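Search this site Go

Print | E-mail this article | Share (47)

Potdale to move household collections to two-crate system in August

2022-06-07

Potdale will replace its single mixed recycling bin with a two-crate system in August, the town's public works office announced. The change applies to all 2,000 households on the collection route. Apartment buildings with shared dumpsters are not affected.

Under the new system, food scraps go in one crate and dry recyclables in the other. Both crates are the same size and can be stacked when empty. Residents will set them at the curb by 7 a.m. on their existing collection day.

The crates will be supplied by Plellumix, which was awarded the contract after a second round of bidding. Kwofie, the current hauler, will continue to run the trucks under an agreement that has two years left. The trucks will be refitted with a divided body so that both streams can be picked up in one pass.

Villads Nørgaard, the town's collections manager, said the mixed bin had become difficult to process. Loads with too much food residue are rejected at the sorting plant and sent to landfill at the town's expense.

"Paper is the main loss," Nørgaard said. "Once it has been in contact with food waste, it has no resale value. Separating at the kitchen is cheaper than separating at the plant."

A trial on the east side of town covered 537 households. Residents there asked for a clearer list of accepted items and for a lid on the food crate. The list has been rewritten. Lids will be available on request but are not part of the standard set.

Kári Sveinbjörnsson, who oversaw the trial, said most errors involved coated paper cups and compostable bags. Neither is accepted in the food crate. Fruit peels, coffee grounds, bread and cooked leftovers are accepted - bones are accepted only if they fit inside the crate.

Food scraps will be taken to the Guma composting site north of town. Finished compost will be used on town land, with any surplus offered to residents in the spring.

The collection fee will stay the same through the end of the year. Replacement crates will be charged at cost.

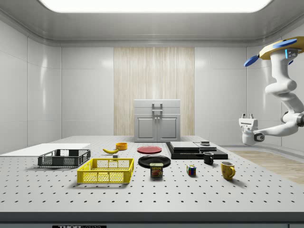

A yellow crate and a dark gray crate, with a banana behind the yellow one.

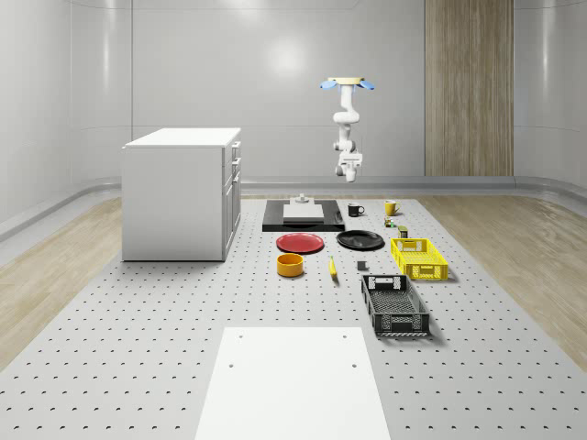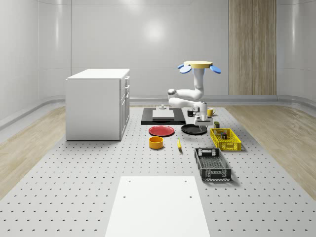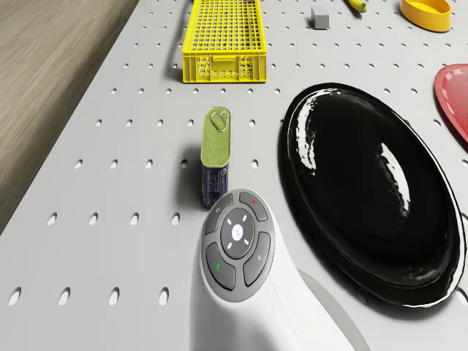
Delivery of crates

Crates will be left at the front door together with a printed list of accepted items. Households that have not received a set by the first collection should call public works. Old bins will be picked up separately and should be left empty at the curb.

2 comments | Print | E-mail this article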